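Teaching by Hand: Notes from the Cloth Handling Exercise 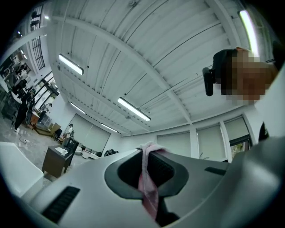

The purpose of the Kedo exercise is to collect demonstrations of ordinary household tasks, performed by people with a hand-held gripper, so that a robot may later be trained to perform the same tasks. I have taken part since March and have been asked by several readers to set down how the work is organized. The views that follow are my own.

The present task concerns soft cloth. A small pink cloth is picked up, carried a short distance, and laid down again. The operator holds the gripper in the hand, wears a device on the head, and carries out the movement at an even pace. The tool has a camera of its own, and the recording from that camera is the principal record of the demonstration.

Cloth is a demanding subject. A block or a cup keeps its shape when it is lifted, and the operator can predict where it will be a moment later. A cloth folds over whatever edge it meets and hangs as it pleases. It may drape across the body of the gripper itself, as it does in the view at the head of this post, where it lies over the rim of the gray recess and hangs down in front of the opening. We keep demonstrations of this sort. A policy trained only on tidy grasps will have little to draw upon when the cloth falls awkwardly.

Our target for the task is 200 accepted demonstrations. Each operator records in blocks of 8 and then rests the arm. I had expected the rest periods to be a formality – they are not. The tool is held away from the body for much of the movement, and by the third block a tired wrist begins to show in the recordings as a slight dip before the grasp.

Under the Gasen procedure, which we adopted with few changes, a demonstration is accepted when it meets the following conditions:

The cloth is held by the gripper before it is moved.
The operator does not touch the cloth with the free hand.
The movement ends with the gripper open and withdrawn.

A demonstration that fails any of these is marked and set aside. It is not deleted. Delora, the review program used for this purpose, allows a reviewer to attach a short note to each recording, and those notes have proved more useful than the accept or reject mark. A second reviewer reads them on Friday.

There has been some discussion of whether remote control would serve us better. Two earlier tasks were recorded in that manner, with the operator seated at a station and the arm moving at a distance. The advantage is plain: every motion recorded is one the arm is able to make. With a hand-held tool, an operator may turn the wrist in a way the arm cannot follow, and such recordings must be found and removed. Against this, remote control of cloth is slow. The operator has little sense of how firmly the fabric is held and tends to pause before every lift – a habit the trained robot then copies faithfully.

My own preference is for the hand-held tool where the object is soft, and for remote control where the placement must be exact. The Samarakoon group has taken the opposite position on soft objects, and I have read their notes with interest. Their cloths are larger than ours and are handled with 2 arms, so the comparison is not a close one.

New operators most often ask how quickly they should move. The written guidance says "at a natural pace," and I would ask that it be revised. A natural pace for folding laundry at home is too fast for this work. I advise new operators to practice the lift several times without recording, and to begin only when the motion feels dull.

The next task on the schedule is folding the cloth in half on a flat surface. The acceptance conditions for it are still in draft, and I will post them when they have been approved.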